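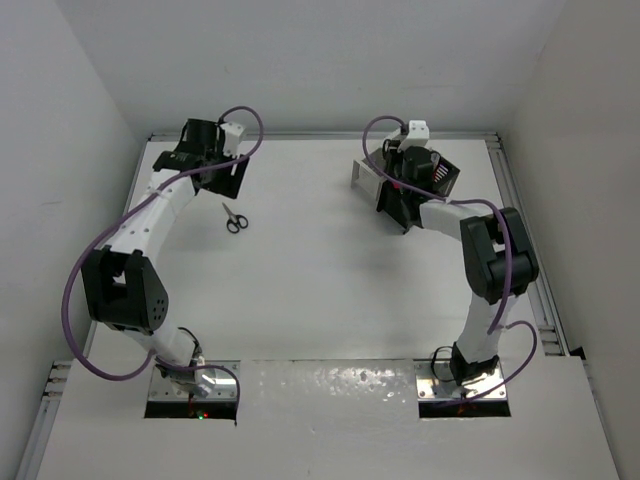

The scissors task on the two-arm bench, organiser at the far right.

I said in January that I would write up how the teaching sessions are going, so this is that post. It is mostly about scissors.

The task sounds like nothing. There is a pair of scissors on the table and a desk organiser, and the robot has to put the scissors in the organiser. We show it how by driving the arms ourselves, over and over, and the recordings go to Bereket Zeleke, who trains the model on them. The target he gave us for this task is 500 good runs. I have done 70 so far and Natalina Bellini has done nearly 90.

We drive by remote control. You sit at the Gatti desk with a small handle for each arm, and whatever your hands do, the big arms copy. There is a bit of lag, less than there used to be. Before Christmas we tried the other way, where you take hold of the arm and push it through the movement yourself. It was fine with one arm. With two you run out of hands for anything else, and your own sleeves end up in every recording, so we dropped it for this job.

Scissors are awkward because they are flat. Closed and lying on a smooth table, they give the fingers very little to get hold of. My first habit was to go for the blades. They are narrow, so they look easy, but the grip is poor and the scissors swing round as soon as you lift. Natalina goes for the handles, with one finger of the gripper inside a loop, and she hardly ever drops them. I changed to her way after my first dozen runs and Bereket asked me to throw the earlier ones out. He was right to ask. If two people teach two different grips, the model tends to land somewhere in between, and in between is the bit where the blades meet.

The other arm has its own job, and I underrated it. It goes to the organiser and keeps it steady while the scissors are brought over. Leave it out and the organiser slides the moment anything touches the rim. What took me longest was moving both arms at the same time. I kept parking one while I drove the other, which makes a slow, stop-start recording. Loredana Cocco, who set up the bench, told me to start the right arm towards the organiser before I had even looked at the scissors. It felt wrong for a day and then it was normal.

A few notes to myself, which may help anyone else starting on a Komgate bench:

Put the scissors in a different place each time, and turn them. I thought I was doing this. The plot of my start positions was a tidy little cluster near the middle.

Move the organiser as well, and leave it at an angle sometimes.

Don't delete a run because you fumbled and recovered. Bereket wants those. Delete it if you gave up.

Stop after an hour. My runs get faster and worse after that, and I can't tell while I'm doing it.

Check the cables before you start. The purple ones have a lot of slack in them and I like to see how they're hanging before I reach for the far corners.

We tried a first model on what we had on 2nd February. It reached for the scissors sensibly, picked them up about half the time, and then held them over the organiser as if it was waiting to be told. Bereket thinks this is me. I hesitate before I let go — I've watched my recordings back and it is plain as day — and the model has learned to hesitate too, only without the part where it stops hesitating. So this week I am practising letting go.

Dario Gentile comes over from the Skallness site next to do a share of the runs. He is left-handed, and I want to see whether that shows up.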